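Taheri Small Parts, table set

README

This folder is about two parts on one table: a black round part with a wide base, and a white ring. The ring appears in every picture, so please check the part list before you choose files.

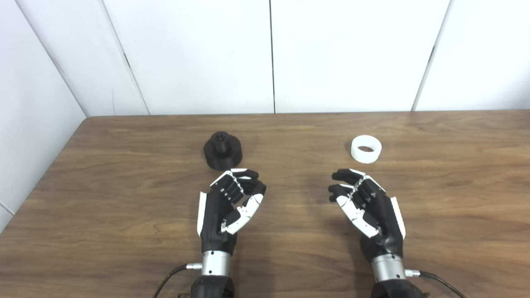
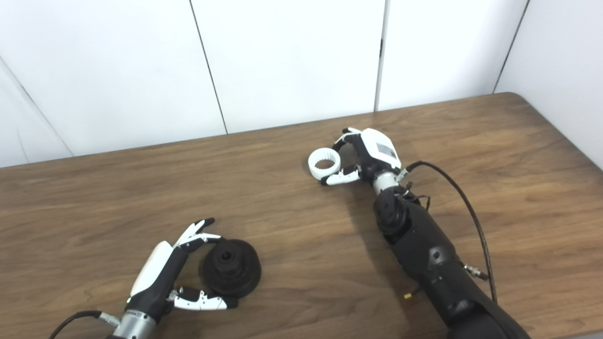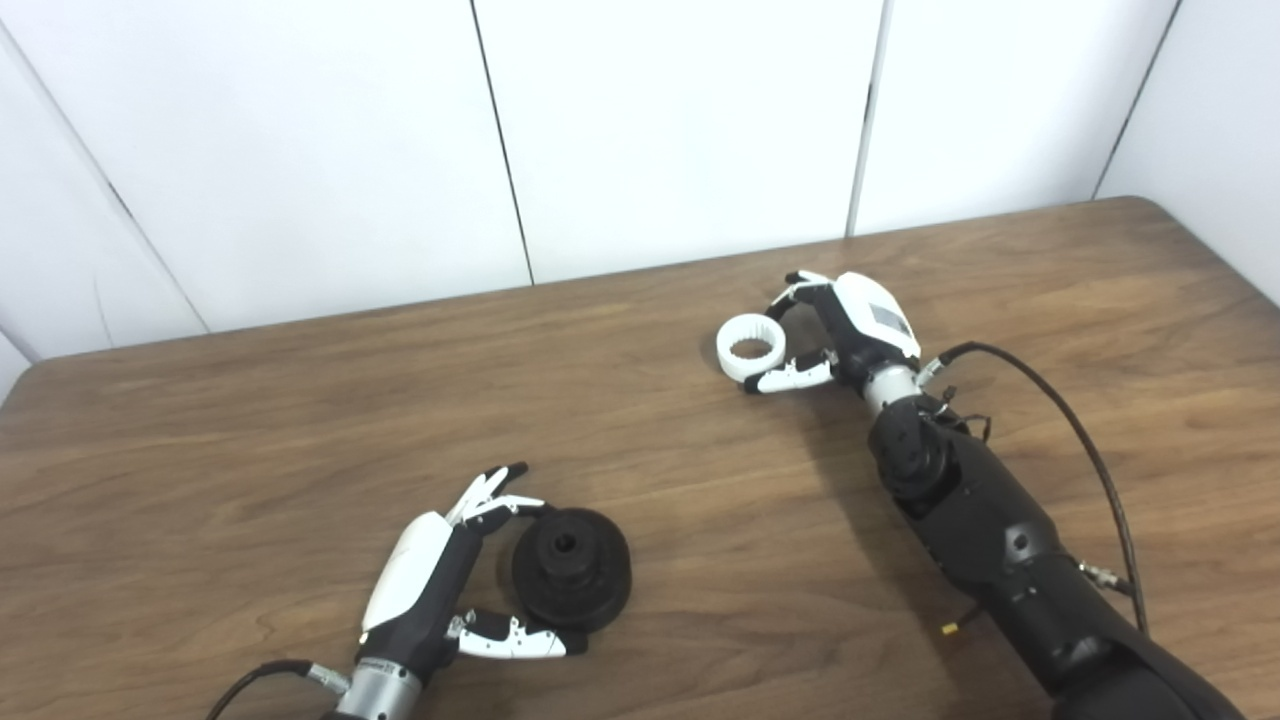
The set has 184 clips in the folder "faltum" and 82 in the folder "rasar". Names of the parts are the same in both folders: "post" for the black part, "ring" for the white one. In the first version we wrote "spool" in some files. We corrected this in October, but if you still find the old word, please read it as "post".

Sizes of the parts are in parts.txt, in millimeters.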